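Speaker notes: Why Your Second Suitcase Is Lying to You
Haslinger Travel Evening, May 2023
Running time 30 minutes, less if the projector sulks

Opening
Wait for people to sit. Ask who has checked a bag and never opened one side of it. Hands go up slowly. Put mine up too.

Say: I once took two suitcases to a lake for four nights. One held clothes. The other held clothes for a person I had hoped to become by the time I got there. She was going to wear linen and have opinions about fish.

Pause. If they laugh, move on. If they don't, move on faster.

What we pack for
Most of us pack for weather, company and disaster, and disaster gets the most room. I have carried a sewing kit through eleven airports and the only thing I ever did with it was lend out the tiny scissors, which did not come back.

Tell the Clastico story here. Short version: hotel, wedding, three pairs of shoes, wore the ones I drove in. Do not do the voice of the desk clerk. It went badly last time.

Money bit
Read this slowly, people write it down. Over one summer I added up what I had paid in bag fees, plus the things I bought because I couldn't find the ones I'd packed. It came to some 700 dollars. That is a decent trip, taken by someone with less luggage.

The Flonodel bag
Hold it up. Yes, it is ugly. No, I don't get a cut. It has one compartment, so when something is lost in it, at least I know which room to search. Pass it around. Get it back before the break.

Clothes
Knits go in first and last. They forgive folding and they sleep well on trains. Black, if you spill like I do. My rule is one pair for wearing and one for the bag, and the pair in the bag has to be something I'd put on without sighing.
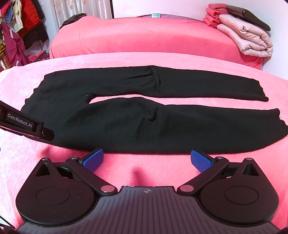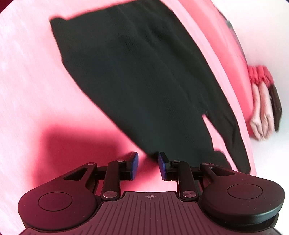 Black knit on pink.

Rolling versus folding. There will be a roller in the audience, there always is, and they will want to tell us about it. Give them one minute. My position is that rolling saves space mainly so you can fill it with another sweater. I fold in thirds and lay the heavy things by the wheels.

Then the July test: pack for a week in July, take out anything you explained to yourself while packing it, close the bag. If you said "just in case" out loud, that counts as explaining.

Questions
Someone will ask about toiletries. Dukis handout, back page. Someone will ask about traveling with kids. I have no answer, and I plan to say so and point at the coffee.

Remember to collect the bag.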